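定投提币攒了一堆零钱，现在要不要合并？
版块：钱包与自托管

冷柜里的葱
楼主
先交代病情。我在 Orska 上定投比特币，每次买完立刻提到自己的 Farska 硬件钱包，因为当年有人教育我“不是你的私钥就不是你的币”。这话我听进去了，听得太进去了，每买一次提一次，连交易所弹窗问我“金额较小，确定提现吗”都觉得它是在挽留我。
昨晚想往外转一笔，钱包软件给我算手续费，我以为它把小数点放错了。打开币控制页面一看，183 个 UTXO，往下翻了好几屏，每个都小得像超市找零。
当时推荐费率是 47 聪每字节。我看了一眼，把电脑合上了。
想问两件事：
一，这堆东西是不是应该合并成几个大的？
二，合并的时候有什么坑？我目前掌握的全部知识来自 Kyung-hwa Ryu 那篇讲零钱管理的长文，看了三遍，前两遍睡着了。

半仓不梦
2楼
恭喜，你拥有了一罐硬币，并且银行按枚收费。
应该合并。比特币的手续费看的是交易占多大地方，跟你转多少钱没关系。一个输入就占一份体积，你要是一次花掉一大把零碎输入，付的就是一大把的钱。
时机比什么都重要。等费率掉下去再做，3 聪每字节的时候我都见过好几回。同一笔交易，47 的时候做和 3 的时候做，付的钱也就是 47 比 3，体积又不会变。

老登山包
3楼
我先泼点冷水。楼主为什么一定要合并？你是打算花还是打算放？
如果放十年，那这十年里你大可以不动它。如果只是偶尔转一笔，软件会自己挑几个大的输入用，又不会把全家都带上。很多人一看见 UTXO 三位数就犯强迫症，先主动交一笔手续费，再去论坛发帖庆祝自己省了手续费。

冷柜里的葱
4楼 回复 老登山包
我没有几个大的。我那些输入的身材非常平均，像军训方阵。

老登山包
5楼
那你赢了。

不看盘协会
6楼
支持合并，但别一把梭成一个。
楼主的币是不是全部从 Orska 提出来的？如果是，合并对隐私的伤害有限，反正 Orska 本来就知道这些地址收过它的钱。可如果里面混了朋友还你的饭钱、以前从 Druststead 撤出来的本金、或者哪个不方便细说的来源，那你把它们放进同一笔交易当输入，等于在公告栏上贴一张纸：以上各位，都是我。
链上分析最基础的假设就是同一笔交易的输入归同一个人。贴上去就撕不下来了。

冷柜里的葱
7楼 回复 不看盘协会
有一笔是 Druststead 的。当年图它利息，后来它改规则，把“随时可取”解释成“随时可申请”。取回来以后我把它供在那儿，每逢想再去吃利息，就看它一眼。

不看盘协会
8楼
那一笔单独留着，别参加大合唱。币控制里右键冻结，软件就不会碰它。
顺便打个标签，写清楚哪来的。你现在记得，三年以后只会记得自己当时生过气。

半仓不梦
9楼
隐私这块我觉得 6 楼讲得有点重。普通人定投，KYC 的币合并 KYC 的币，真没必要拍成谍战片。

不看盘协会
10楼 回复 半仓不梦
你以后付款给别人，对方顺着找零能看到你的总仓位。你去菜市场买葱，会先把房产证摊在秤上吗？

半仓不梦
11楼
我不会用比特币买葱。

不看盘协会
12楼
你看，你还是有底线的。所以我的建议是合成 5 个，大小错开。以后要付小额就用小的那个，大仓位不露面。分五笔交易做，手续费几乎跟合成一笔一样，每笔只多一点点固定开销。还有，别挤在同一分钟里广播，不然分开做的意义就剩手指锻炼了。

铁锅换锚
13楼
补一个没人提的实际问题：硬件钱包的体力。
我用 Farska 签过一笔输入特别多的交易，进度条走得像在思考人生，走到一半屏幕灭了，我以为它死了，按了一下，它问我是否取消。我手没那么稳，取消了。从头来。
所以分批还有这个好处。另外先把自动锁屏时间调长，数据线别用那根要歪着插的。

冷柜里的葱
14楼 回复 铁锅换锚
我用的就是那根要歪着插的。

铁锅换锚
15楼
全世界都是同一根。

税表恐惧症
16楼
有没有人考虑过记账。我用 Le Roux 记流水，合并之后它把自己转给自己识别成了“支出”，又把收到的识别成“收入”，于是年底报表显示我度过了极其繁忙的一年。
要手动把两边配对成内部转账，手续费那部分单独记。至于这个手续费能不能进成本，各地口径不一样，别听论坛的，包括别听我的。

老登山包
17楼
我还是保留意见。你们现在讨论的是怎么收拾，根子在提币习惯。交易所提现本身就收一次钱，每次几杯奶茶，攒起来够请客了。
把 Orska 的提现改成攒够一个数再提。数自己定，定到你半夜想起来它还在交易所会翻个身、但不至于爬起来的程度。

深夜巡链员
18楼 回复 老登山包
这个建议我反对。交易所出事的时候，没有一家会等你攒够数。我就是每次买完立刻提，多花点手续费当保费交了，心里踏实。

老登山包
19楼
保费可以交，但你买的是一份赔付时还要再收你一次手续费的保险。

深夜巡链员
20楼
睡得着就行。你睡得着是你心大。

半仓不梦
21楼
两位都对，差别在于单次金额。每次买得多，立刻提没问题；每次买得少，提出来的那点东西遇上高费率，花它的成本可能比它自己还贵，那叫粉尘。自托管了一撮粉尘，私钥确实是你的，粉尘也确实是你的。

冷柜里的葱
22楼
汇报进度。我按大家说的把 Druststead 那笔冻结了，标签写的是“教训”。其余的按时间分成五组。
现在的问题是等费率。我装了个费率提醒，阈值设成 3，它已经安静好久了，安静得我去检查了两次通知权限。

铁锅换锚
23楼
凌晨和假期容易低，但也别当规律。实在等不到就先用低费率广播，把 RBF 打开，卡住了还能加价。合并又不赶时间，躺在内存池里跟躺在你钱包里差不多，都是躺着。

不看盘协会
24楼
提醒一句，费率太低可能被节点从内存池里踢出来。踢出来币不会丢，输入还是你的，重新发就行。每次都有人为此发一个标题带三个感叹号的帖子，我先在这儿预防一下。
再提醒一句，收款地址每笔用新的，在硬件钱包屏幕上核对。我知道是转给自己，转给自己也要核对。

税表恐惧症
25楼
尤其转给自己要核对。转给别人转错了，起码还有一个人会催你。

冷柜里的葱
26楼
今早六点多提醒响了。第一组签完广播，用了一杯咖啡的时间，其中半杯用于寻找插线的角度。第二组也上去了。剩下三组我准备隔开再做，中间还要出门，钱包的锁屏时间已经调回来了。
Ryu 那篇文章第三遍我是真看完了，最后一节讲以后怎么避免，建议跟 17 楼一模一样。我把 Orska 改成攒够再提了，18 楼别骂我，我今晚会替你翻个身。
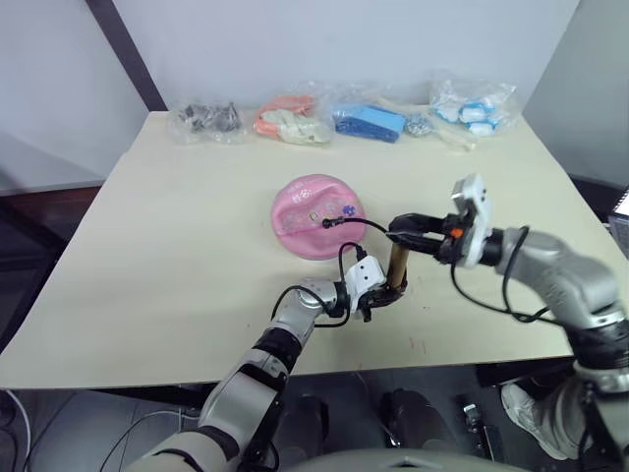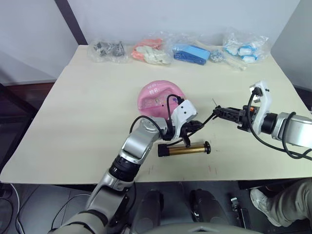
同一张桌子，两张里靠后沿都排着透明塑料袋

深夜巡链员
27楼 回复 冷柜里的葱
不骂。额度别设太高，设完截个图给我看看。

老登山包
28楼
给他看什么，他看完晚上又要起来巡链。
楼主剩下三组做完记得回来说一声，最后合计花了多少手续费，我想知道比你平时提现交掉的多还是少。

冷柜里的葱
29楼
提现交掉的我还没敢加。Le Roux 里有个按类别汇总的按钮，我把鼠标放上去过。

税表恐惧症
30楼
先把内部转账配对了再按，不然你会以为自己开了家银行。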